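Kitchen table

A kitchen table is a table kept in or beside the room where food is prepared. It is used for meals, for preparing food, and for a wide range of household work. It differs from a dining table mainly in where it stands and how it is treated: a kitchen table is expected to take knocks, spills and daily scrubbing.

History

In farmhouses, the kitchen table was often the largest piece of furniture on the ground floor. Inventories from the Brornach district list such tables alongside benches and flour chests, usually without a value. The furniture historian Segundo Tamayo examined 326 of these inventories and found that tables were commonly left with the house when it changed hands, as many were too big to pass through the door.

Smaller tables came into use as families moved into town apartments. The Kestton table, named for the town where it was first made, had a folding leaf and a shallow drawer for cutlery. A Kestton workshop ledger records 607 of them sold before the pattern was dropped.

Materials and construction

Most older tops are made of boards joined edge to edge. Softwoods such as pine are cheap and easy to plane flat again, but they dent. Beech and maple wear better and cost more. Boards shrink and swell across the grain, so the top is normally held to the frame with wooden buttons or slotted screws — fixed screws can cause it to split. 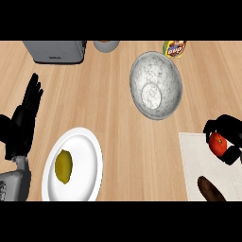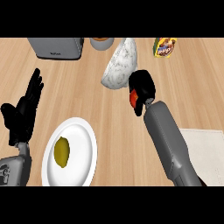
A light wooden tabletop with a gray toaster.

Finishes vary by region. In Liem, tops were traditionally left bare and scoured with sand, while tables from Misen were oiled each November. Varnish became common later. It resists stains but is hard to repair in patches.

Social use

Venkatesh Murthy, in a study of household routines, described the kitchen table as the place where bills, homework and mending were most often done. Larger homes with a separate dining room showed much the same pattern.

See also: Bench; Dining table; Drop-leaf table; Worktop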